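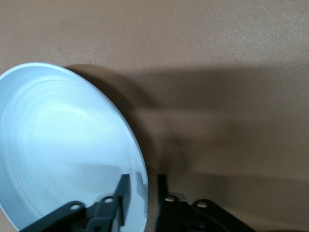

Figure 1. Light blue plate, tilted, with the concentric rings visible on the inner face.

Ring Marks, Gloss and Drying Position in Household Plates
Student project report, Materials in the Home, second-year option
Netedcombe College

Summary

This report deals with shallow rings on the inner face of plates and whether they change how a plate drains and dries after hand washing. Plates with faint concentric rings were compared with plates that had a plain inner face. Each plate was dipped in clean water, set at a fixed tilt, and weighed at intervals. The tilt of the plate had a much larger effect on the water left behind than the rings did. The rings had a small effect at low tilt and none that we could measure at steep tilt. A second part of the project looked at whether the rings could be found by sight under ordinary room light. The main run was done in April.

1. Background

The project started from a common kitchen problem. Plates taken from a drying rack often have water left on the face, and the person putting them away has to wipe them. The usual advice is to stand plates as upright as the rack allows. Many racks do not hold a plate very upright, especially if the plate is wide and the slots are shallow.

Plates are not all smooth on the inner face. Some have rings that follow the shape of the rim. On some plates the rings are deep enough to feel with a fingernail. On others they are hard to see unless the light falls across them. We could not find a clear statement, in the books available to us, of what such rings do to a thin film of water. Two views seemed possible. The rings could hold water in the low parts between the ridges, so the plate would dry more slowly. They could also break up the film and lead it toward the rim, so the plate would dry faster.

The only older source we used directly was a 1978 school handbook on kitchen design from the college library. It gives rack spacing and says that plates should "lean well back," without giving an angle. Part of the aim was to put an angle to that phrase.

2. Questions

The project was limited to 2 questions.

Question A. At a given tilt, does a ringed plate hold more water than a plain plate of similar size?

Question B. Can a person sorting plates tell a ringed plate from a plain one by looking, and what light is needed?

3. Plates and equipment

We used 9 plates in total. Five had rings and four were plain. All were round. The ringed set came from a range sold under the name Skimel, bought at a secondhand shop. The plain set was borrowed from the college kitchen at Rernholm House. We did not know the exact material of either set and did not test for it. This is a weakness, and it is discussed in section 7.

Each plate was given a letter, written on tape on the back. The tape stayed on for the whole project so that its weight was part of every reading.

Other equipment:
A kitchen scale reading to 1 gram
A finer scale reading to 0.1 gram, used for the main run
A wooden drying stand with a movable back rest
A protractor and a plumb line
A plastic tub deep enough to cover a plate
A desk lamp
A clock with a second hand

The stand was made for the project. The back rest turns on a bolt and is held by a peg in one of a row of holes. The holes were drilled by eye, then measured, and the measured angles were used in the table of settings. Three settings were kept: low (20 degrees from flat), middle (45 degrees) and steep (70 degrees). The angle was checked with the plumb line each time the peg was moved.

4. Method, part A

Each plate was washed with dish soap, rinsed twice and dried with a clean cloth. It was then left on the bench until its weight did not change between two readings. This was taken as the dry weight.

The plate was put under water in the tub, held for ten seconds and lifted out edge first. It was placed on the stand at one of the three settings with the inner face up. Timing began when the plate touched the stand. The plate was weighed at one minute, five minutes and twenty minutes. The dry weight was subtracted to give the water left.

Moving the plate to the scale was the least controlled step. In early trials drops fell from the rim during the move, and the one-minute readings were scattered. We changed the method so that the rim was touched once to a folded cloth before each weighing. This took off the hanging drop in every case and made repeat readings agree more closely. All early readings were discarded.

The backs of the plates also held water. Most had a foot ring, and at the low setting a little water stayed around it. To keep this out of the result, the back was wiped before the plate went on the stand. The wiping took a few seconds, and the same student did it each time.

The order of plates was drawn from a bag so that the ringed plates were not all tested at the same time of day. The room was warmer after lunch and the twenty-minute readings would have been affected. Every weighing was written in the log at once. The full log has 252 readings. This includes dry weights and repeats.

5. Results, part A

At the steep setting, ringed and plain plates could not be told apart. Most of the water left the face in the first minute. The remaining film was thin, and by five minutes only separate small drops were left, mostly along the lowest part of the rim. Differences between two plates of the same kind were as large as differences between the two kinds.

At the middle setting the ringed plates held slightly more water at one minute. By five minutes the difference was within the spread of the repeats.

At the low setting the difference was clear at both one and five minutes. The ringed plates held more. Water could be seen lying in curved lines along the rings on the lower half of the face, where each ridge crossed the direction of flow. On the upper half the same rings held very little. At twenty minutes the difference had become smaller, but four of the five ringed plates still weighed more above their dry weight than any plain plate.

The pool inside the lower rim was the largest single amount of water at the low setting for both kinds of plate. On plates with a raised rim this pool did not drain at all in the time allowed. Its size depended on the height of the rim, and we did not have enough plates to separate this from the effect of the rings.

The change from low to middle tilt removed more water than the change from ringed to plain at any setting. For practical use, a back rest at 45 degrees or more is enough to make the type of plate unimportant.

6. Part B: seeing the rings

The rings in the Skimel plates are faint. With light coming from straight above they were hard to find on a flat plate. When the plate was tilted, the rings showed as soft curved bands. Figure 1 has this effect. The face is glossy, with a near-white highlight toward the center and a deeper blue to the lower left, and the rings are easiest to find in the upper and middle parts of the plate.

For the test, each plate was shown to a student who had not handled the set. The student had to say "ringed" or "plain" without touching it. Plates were shown first lying flat under the ceiling light, then tilted under the ceiling light, then tilted with the desk lamp placed to one side.

Flat plates gave the most wrong answers, and all of the wrong answers were ringed plates called plain. Tilting the plate removed most of the errors. With the desk lamp at the side there were no errors.

Gloss made the test harder in one respect. The bright highlight hides any ring inside it, and the student had to move the head or the plate to shift the highlight. A duller plate might show its rings more evenly. We had none in the set.

Color may also have played a part. The ringed plates were pale blue and the plain plates were white. After a few plates a person could guess from color alone. We covered this by telling the student that color was no guide, but that was not a real control. The part B result should be treated as weak for this reason.

7. Sources of error

Material. The two sets may differ in glaze or base material. Water spreads on some surfaces and beads on others, and this could cause a difference at low tilt with no help from the rings. The curved lines of water on the lower half suggest that the rings were at least part of the cause.

Soap. A trace of soap changes how water leaves a plate. Two rinses were used throughout, but the rinse was not tested.

Size. The ringed plates were slightly wider. Water left was not corrected for area in the main results. A rough correction was tried afterward using the method in the Xie worksheet, which divides by the area of the face. It reduced the gap at low tilt but did not remove it.

Air movement. The door to the corridor was opened several times during the twenty-minute waits. These times were marked in the log. No reading was removed on this account.

8. Further work

The same plate should be tested with and without rings, which would remove the question of material. One way would be to fill the rings on one plate with clear wax and polish the face level. The low setting should also be divided into smaller steps between 20 and 45 degrees, to find where the ringed plates stop holding extra water. The present stand has no peg holes in that range, and a new side piece would need to be drilled.

Part B should be repeated with plates of one color.

Appendix: care of the stand

The peg swells if left wet and then jams in the hole. It should be dried and stored separately. The bolt needs to be tightened before each session, as the back rest sags by a degree or two under the wider plates.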